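Visit report: Zollell assembly hall, Wednesday
2 min read
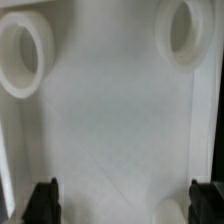

White plastic housing with its two round ports, seen past the gripper fingers.

Siwan Jenkins showed us the cell that stopped in May. It was fitting grommets to Skivetti housings when the force limit failed to trip and the arm kept pushing. Zollell scrapped 200 parts before the shift lead hit the stop. The limit had been set to 310 newtons after a software update and no alarm was logged. Nobody was hurt.

The cell now runs at reduced speed, and the limit is checked at each shift change. We asked for the log and are waiting on it.

3 shares | 0 comments
Back to top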